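Kitchen corner notebook, Letthorpe
Mar 27, 2025

Picked up where I left off with the bamboo board. The groove had gone gray in the corners again, same as in September, so I gave it coarse salt and half a lemon first, then hot water and a drop of the plain dish soap. Rinsed both faces. The underside hardly needed it but a board that gets washed on one face only will cup, and the old Fuston board went that way.

Stood it on its long edge by the window for 45 minutes before putting it back on the counter. The grain had come up slightly furry near one end. Went over that with the fine sanding pad, along the strips, light pressure. No oil today. I want it to sit overnight first.

Put the board down at an angle to the wall again. Square to the wall looks tidier, but my elbow hits the canister when I slice, and everybody who has used this counter for more than a day ends up turning the board anyway. Toaster and toaster oven stay along the back. Yellow mug, canister and the small white bottle stay on the tile side.
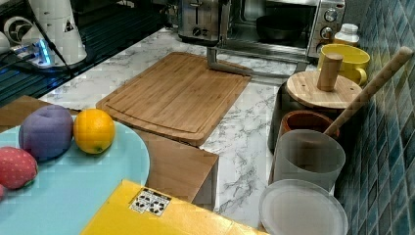

Floarea Ilie: I'd keep the board farther from the oven than you have it. Ours at Pristutville split along one of the glue lines after a winter of sitting next to the heat, and it was a thicker one. Also please try the Admasu oil before you open another bottle of the other stuff. It takes longer to soak in but it doesn't go sticky in the groove.

Fair point on the heat. I measured with the oven running at its usual toast setting: surface thermometer on the end of the board nearest the oven, door shut. It got to 40 C and stayed there. Moved the board 12 cm toward me and it settled only a little above room temperature. So the board gets pulled forward whenever the oven is on, and it can go back afterward. I've put a line about it on the sheet inside the cupboard door.

Will try the Admasu. There's an unopened bottle under the sink.

Other things done on the counter:

Crumb tray out of the toaster, emptied and wiped. It had not been done for a while. Pushes back in with a click, and if there's no click it isn't in.

Toaster oven glass cleaned with baking soda paste. Left the paste on while I did the tiles. Came off with a damp cloth and most of the brown went with it. There is a spot low down by the hinge that will need another go.

Tiles wiped down with warm water. The grout behind the mug has a tea stain that I couldn't shift. Try the old toothbrush next time, no bleach.

Canister lid: the wooden knob had worked loose. Took the lid off, tightened the screw from underneath, and put a dab of wood glue on the thread. Don't twist it until tomorrow. The lid is bamboo like the board and can have the same oil, outside face only - the inside touches the coffee.

Marble pattern top needs nothing but a soft cloth. Somebody has been using the green scourer on it. Please don't.
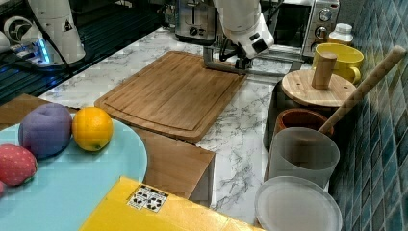 Reading time: 3 minutes

Oil plan for tomorrow, so whoever is in first can start without me:

Check the board with the back of your hand. If it feels cool it's still damp, so leave it. Otherwise warm the bottle in a bowl of hot water, pour a little in the middle and work it out to the ends with a folded cotton cloth. Do the groove with a corner of the cloth wrapped over a fingertip. Both faces and all the edges, end grain last and more generously. Let it soak in, wipe off whatever is still shiny, then repeat. I'd expect 3 coats before it stops drinking it up.

Oily cloths go flat over the rail outside, never balled up in the bin.

The stick blender still needs its cord looked at. Left it in the drawer with tape around the plug.

Need to buy: baking soda, cotton cloths, lemons. Salt is fine for now.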